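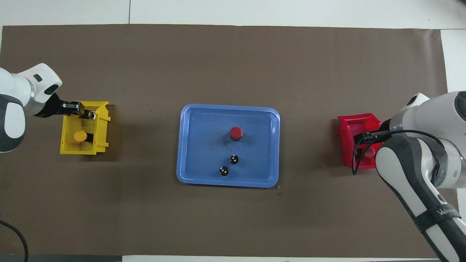
Does a gripper that feels its own closing force sort small parts better than one that only knows how far apart its fingers are?

For the parts we tried, force sensing helped most when a part was not quite where the camera had put it, and made little difference otherwise.

4.3 Force-led and width-led closing

We were keen to run this comparison from the day the second controller arrived at Cledthorpe. The two controllers use the same arms and the same black parallel grippers, so any difference in the results comes down to how the fingers are told to close. The Pastico controller drives them to a set width and stops. The Khương controller closes slowly until it meets a set resistance, then holds. Both receive the same target point from the overhead camera, and both were tuned by Vanderleia Conceição over one week in June, before any of the scored trials.

The task was sorting by colour. Small parts with red or yellow ends start in a shallow blue tray and have to be moved to the bin of the matching colour. Small black balls go into the tray as well and belong in neither bin, so a good run leaves them alone. Each controller was given 90 picks, with the starting layouts shuffled and then repeated exactly for the other controller. A pick was scored as clean if the part was lifted at the first closing and released inside the correct bin.
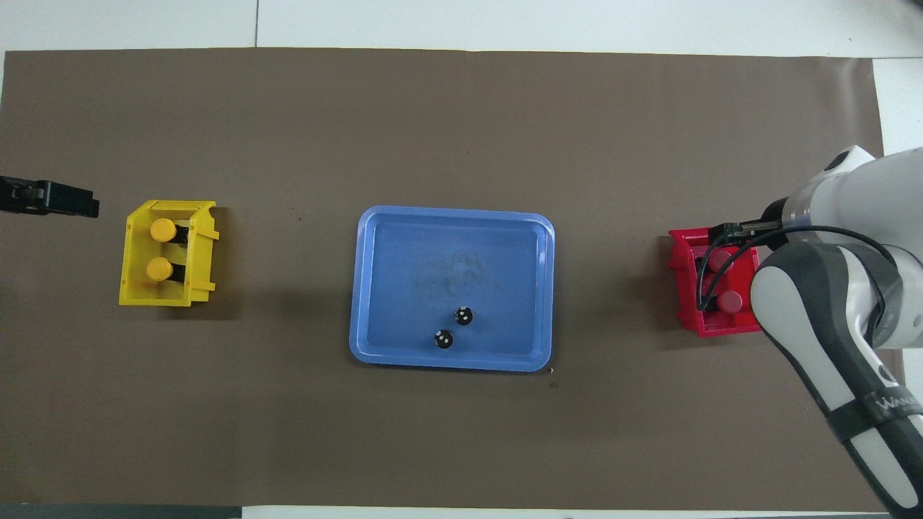 Missed picks under the Pastico controller bunched together in a way we did not expect, and tracing them was the most enjoyable part of the study. The target point was a little off in nearly all of them. We first blamed the surface of the tray, and Figure 4 shows why: there is a faint cloudy mark near the middle of it, close enough to the parts' usual starting places to upset the colour segmentation. Wiping the tray between runs brought the errors down, but only in part. The rest came from glare on the rim, which pulled the estimated centre of a part sideways when it lay near the edge. With the width set in advance, one finger would touch early and roll the part away. The Khương controller felt the same early touch, paused, and let the wrist shift before closing fully. Watching it do this for the first time was a real delight!

Force-led closing has a cost. It was slower on every layout, by roughly 2 seconds per pick, and it twice took hold of a ball lying against a part, which the faster controller never did. We return to this in Section 5, where the same layouts are run again with the Trulness wrist sensor and a narrower pair of fingers.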